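Getting to 200

The plan for this month was 700 episodes of the cube task. We have 200. I want to write down why, mostly for my own use when the next task comes round.

An episode is one go at the job: I drive both arms by hand, the joints and the camera get logged, and I mark it keep or bin. The learning side of Kallia only sees the keeps. In the first week I was binning far too many, nearly always for the same fault, which was me stopping halfway to think. The model copies the pause as well.

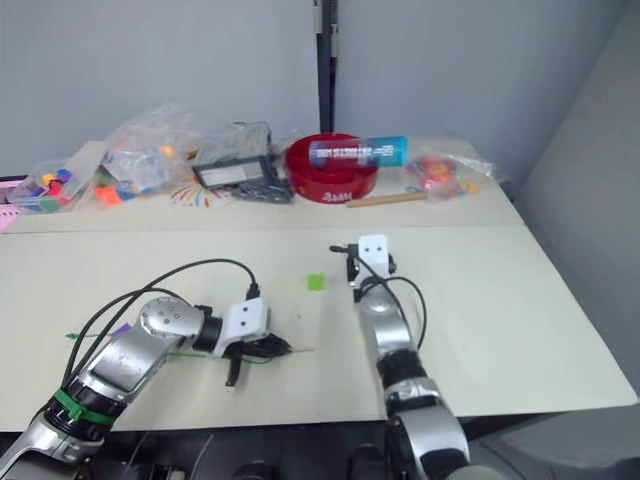
Wirnen, Nov 16, 2021

The green cube is on the bare table between the two grippers, a bit nearer the right one. I leave the tray, the bags and the red bowl along the back edge. We tried a cleared table in the spring and the policy fell over as soon as someone put a mug down.

What has helped is working in blocks of 30 and then getting up. After 30 my hands get lazy and I start every reach from the same side. I also move the cube before each block to a spot picked from a list, so I can't favour the easy ones.

The Gestell logger still drops the last 2 seconds if you stop it too quickly. I now wait before pressing the key. Cloutier have promised a fix but I am not planning around it.

Tomorrow I start on the left arm, which has had fewer turns than it should. The far corner spots on the list are still to do too, and I have been putting those off.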